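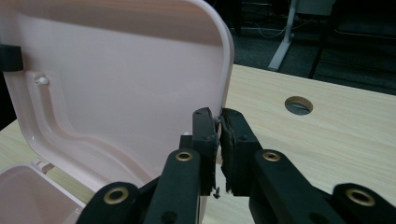
Pink storage box with the lid raised.

Aug 24, 2020

Putting Family Papers in Order

Over the course of August I have been sorting the papers left by my grandmother, Assunta D'Amico. She kept letters, receipts, school reports and shop ledgers from her years in Grollow, and she kept them in no order that I have been able to discover. The full collection comes to more than 2,000 sheets. This post sets out how the work is being carried out, for the benefit of relatives who have asked and for other readers facing the same task.

The first decision was to leave groups of papers as they were found. A bundle tied together by its owner says something about how she used it, and that information is lost once the bundle is broken up and sorted by date. Each bundle was therefore given a number before anything was untied. There are 41 bundles. The number is written in soft pencil on the back of the top sheet, in the lower corner. Ink and adhesive labels should not be used.

Metal fasteners have been removed wherever possible. Rust had already marked many of the ledger pages from the Negri shop, and in four cases the staple could not be lifted without tearing the paper. Those were left in place and noted in the list.

Letters are being unfolded and stored flat. Anyone doing this should go slowly at the creases, particularly with airmail paper. The letters from Evaristo Grasso, written from Plutance over three summers, are the most fragile of all and have been set apart in their own folders. He wrote on both sides and then up the margins. Reading them takes patience, and I have not yet finished the second summer.

The list itself is a plain typed document giving the bundle number, the kind of paper, the names mentioned and the dates where known. Where a date is a guess it appears in square brackets. Cousins who recognize a name are asked to write to me with what they know, however slight. I would be especially grateful for anything on the house at Sistateo, which is mentioned often and never with a street.

Copies of the school reports will be sent out first. The ledgers will follow once the bindings have been looked at.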